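**Ticket 411 -- cabinet door on the curved shelf wall won't stay shut**
Opened by: Yayra Kpodo
Product: Tavel wall shelving, white, curved run
Status: open

Hi again! Me with the door. I know the last ticket got closed in September after the hinge adjustment, and it did behave for a while, but we're back to where we were and maybe a bit worse. So I'm starting over and putting down everything I've tried so you don't have to drag it out of me one email at a time.

The problem: the door on the upper left swings open by itself. I push it shut, hear the catch click, walk off, and by the time I've got my coat on it's hanging open again. No slam, no wind, the room's pretty still. It's only this door.

**Tried so far**

- Tightened the hinge screws, top and bottom. The bottom one took almost a full turn, which surprised me. It stayed shut overnight and then opened again before lunch.
- Swapped the catch for the spare from the bag of Stukard fittings. No change at all, so I put the old one back.
- Took everything off the shelves. Gilberto's theory was that the weight was pulling the carcass out of square (we'd had about 80 binders in there, so fair enough). Emptied the lot, waited a day, door still opens.
- Put a level on the shelf right behind the door. The bubble sits a hair toward the room. I don't know how much is too much on a curved wall -- is there a number for that?
- Folded a bit of card under the catch plate. This works! For 13 minutes. I timed it.

I haven't touched the wall fixings. The sheet says don't, and I'm not getting up there with a drill on my own anyway.

Fenna asked about access for a ladder. The two white units with the dark gray tops stand out in front of that wall, and there's a cardboard box and a wicker basket down there too, but the small stuff can go. The ladder we've got is 800 mm wide at the feet, if that helps. Mornings before ten are best. 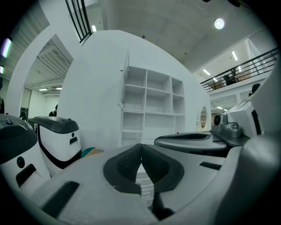
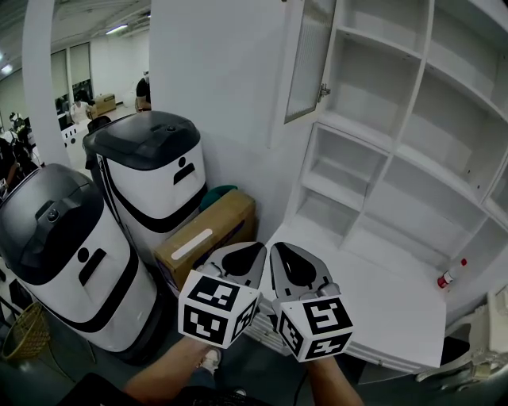 **Fenna Postma:** Thanks Yayra, the list saves us a round. Please leave the card out for now and don't tighten the bottom hinge any further, a full turn is already a lot. On a curved run the level should be taken on the side panel, held upright, with the door off its hinges. Could you check that first and send me which way it leans? If it's toward the room we'll shim the base, and the shelves need to stay empty until that's done.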